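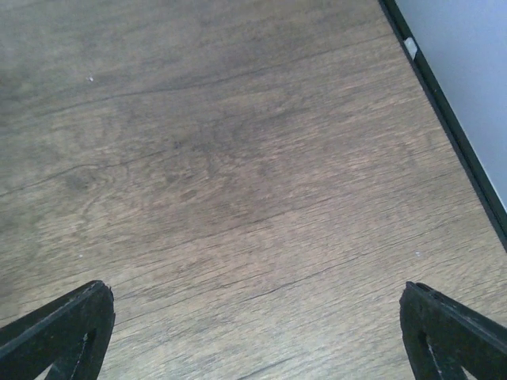
Fit the Moter under-sink filter with the water shut off. Work on a flat surface; on one with a wood grain like this, small O-rings are easy to lose against the dark streaks.

1. Close the cold valve and open the tap.

2. Push the tube in until it stops.

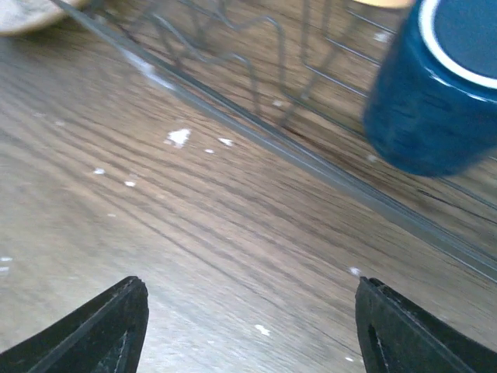

Caution: Do not overtighten the housing. Wipe the floor before you kneel, and clear away white specks and flakes like these so they stay out of the fittings.

3. Open the valve and check for drips.
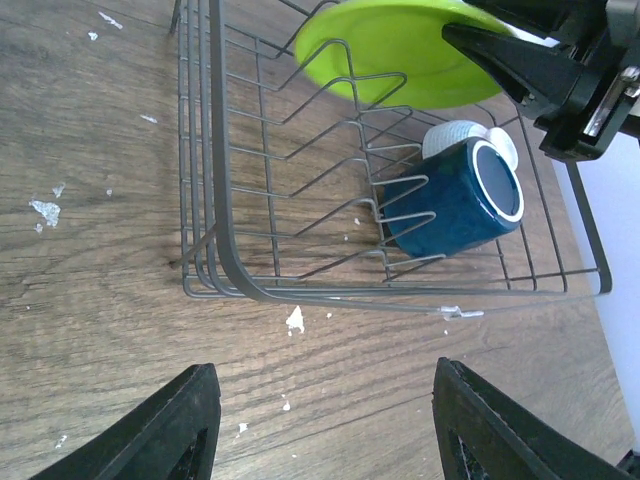

4. Run the tap for 2 minutes.

Note: Change the cartridge after 3000 liters. 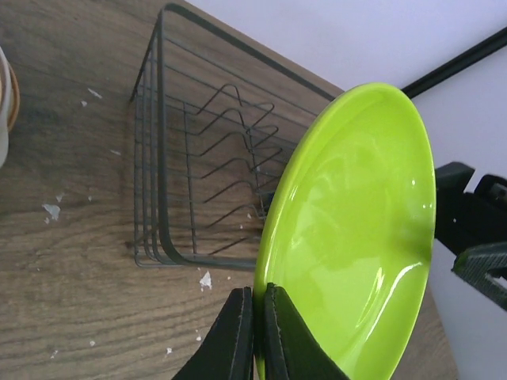
Green plate, glossy finish.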